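the mezzanine, month three

Quick one tonight, I'm wiped. People keep asking what it's like at work now that "the robots are coming," so I'm going to type until the laundry is done and then stop.

Short version – the robots aren't doing my job yet. My job right now is showing them how. Same table, same cups, same flowers, all day long.
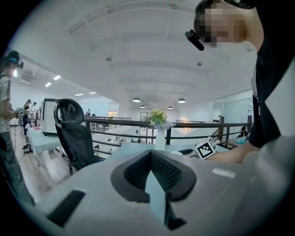
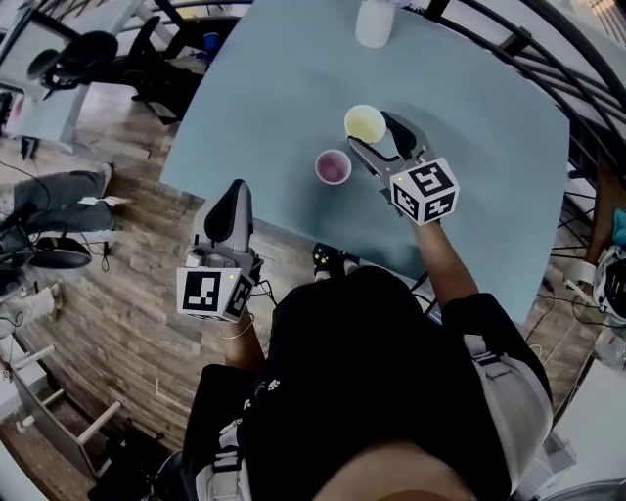

Upstairs at Skoltham, July. Flowers on the table in the first one, the yellow cup and the pink cup in the second.

So. Background for the people who don't get my rants in person. I used to be on the packing floor. Repacks, returns, gift sets, anything with a lot of fiddly little pieces. Then Skoltham signed on with Tudier for the automation stuff and 21 of us got asked if we wanted to "move to demonstration." Asked is a generous word. The other choice was nights at the other building.

I said yes. Bad knees, plus I was curious.

What the work is: you hold a gripper in each hand and do normal things with them. Pick up a cup. Move it over. Put it down. Pick it up agian. Target is 80 good takes a shift, and a take only counts if you don't fumble it, don't rush it, don't block the marker cubes with your arm. First week I got nowhere near it. You have no idea how much your fingers do until you swap them for two fat pads and try to set down a cup with something in it.

Things that are better – no lifting. No scanner beeping at me. I can hear people talk. It's warm up there but not packing-floor-in-July warm. And same hourly rate plus 50 cents, which I'll take.

Things that are worse. My neck, from looking down. My forearms, wow. I squeeze way too hard, everybody new does, and by 3 pm I can't open my own water bottle. Also it's boring in a new way. Packing was boring but my head was free. With this you have to pay attention to being boring.

And the big one. We all know what it's for. The takes go off to Tudier, they get cleaned up, and at the end there's supposed to be an arm on the packing floor that does what I did for six years. They've named the project Steltora, there's a poster by the lockers. We got told we need 2,000 hours before anything gets tested downstairs. So everyone does the math in their head. Go slow and it takes longer. Go slow and you miss target. Nice setup.

I don't even know how I feel about it. Some days I'm kind of proud?? I did a pour last week, both grippers, not a drop on the table, and a guy from downstairs came up the steps just to see it. Other days I go past my old station and it's got tape on the floor around it where the new thing will go and my stomach drops.

What I'd want, if anyone with a badge is reading. Tell us what the job is after the hours are in. Put it in writing. At the last meeting they said there'd be "oversight roles" and when I asked how many the answer was that it's early. It's not early, you have tape on the floor.

My cousin went through the same thing over at Tawhiri and they kept most of the crew, but as machine minders, and half of them quit inside a year becuase standing next to a machine waiting for it to jam is no kind of day. So that's on my mind too.

Anyway. Wrist stretches help, the ones where you press your palms flat on the wall. Short breaks help more than one long one. If you're starting a job like this get comfortable shoes, you're on your feet for all of it.

Dryer's done. More when I know more.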